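Vorkel Undersink Water Filter, Model 185

Home > Kitchen > Water > Filters

In stock. Usually leaves Prultstead the next working day.
Order code: 3874

If you live in a hard water area you will know the signs. The kettle sounds like a gravel drive. The shower screen has gone the colour of an old net curtain. Your tea grows a skin that could hold up a biscuit. The Vorkel 185 goes in the cupboard under the sink, next to the carrier bags you are keeping for some reason, and deals with the drinking water side of things. The shower screen is still your problem.

It is a plain grey canister with a bracket, two hoses and a cartridge inside. There is no app. It does not light up, and it will not send you a message in the night about your hydration. Wolfram Fuchs, who drew up the first one, was asked at a trade fair whether it was smart, and he said it was a filter.

What it does

Cold water goes in at the left, passes through a carbon block and a resin bed, and comes out at the right tasting of rather less. It cuts chlorine taste and most of the scale that ends up in kettles and coffee machines. It won't make unsafe water safe, so please don't connect it to a pond, a rain butt or whatever is in your uncle's well. Mains cold supply only.

You can run it to your ordinary kitchen tap or to the small separate tap sold further down the page. We'd go for the separate tap. Filtering the water you use to rinse a roasting tin is a generous gesture but it does eat cartridges.
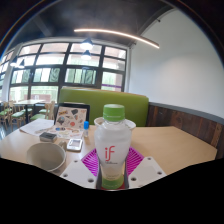 Photo: I-seul Cha

Most people who ring us have been buying their water in bottles up to now, and they want to know if they will miss it. Some do. Bottled water comes with a nice label and a cap you can fiddle with in meetings. The 185 comes with neither, though it also saves you carrying a shrink-wrapped slab of the stuff up two flights of stairs with the plastic cutting into your fingers. Keep a few empties, wash them properly and fill them at the tap.

Fitting it

You need an adjustable spanner, a screwdriver, a towel and a cupboard you can get your shoulders into. Turn off the water first. Gisela Reuter on our phone line would like that sentence printed larger.

Screw the bracket to the cupboard wall, leaving a hand's width under the canister so you can get the cartridge out later. Connect the hoses, push the cartridge home, turn it until it clicks and open the supply slowly. Run the tap for ten minutes before drinking any. The first water may be grey with carbon dust and is best given to a houseplant you have no strong feelings about.

Specification

Height with cartridge: 405 mm
Hose thread: 3/8 inch
Supply: cold mains only
Cartridge capacity: 1397 litres
Canister colour: grey
Other colours: no

Cartridges

Change the cartridge when it has done its litres or after six months, whichever gets there first. There is a dial on the lid you can set to the month as a reminder. It works very well if you look at it, and it is under a sink, so put it in the calendar too. Cartridges from the old Diekmann canister look as if they fit. They go in beautifully and then leak on your bleach.

Goes with

Madis separate tap, brushed or shiny
Spare cartridge, single or pair
Spare O-rings, bag of six (you will drop one)
Longer hoses for deep cupboards

Returns and repairs

Send it back unused within thirty days for a refund. If it has been fitted, drain it first. Pascal in the returns room opens every box himself and has had to buy a second pair of shoes. The canister is guaranteed for five years, hoses for two, O-rings until you lose them.

Trade orders and anything with a pallet involved: ask for Jörg Strobel, mornings only. The office is shut for the last two weeks of July, when orders will still go out but the phone will just ring.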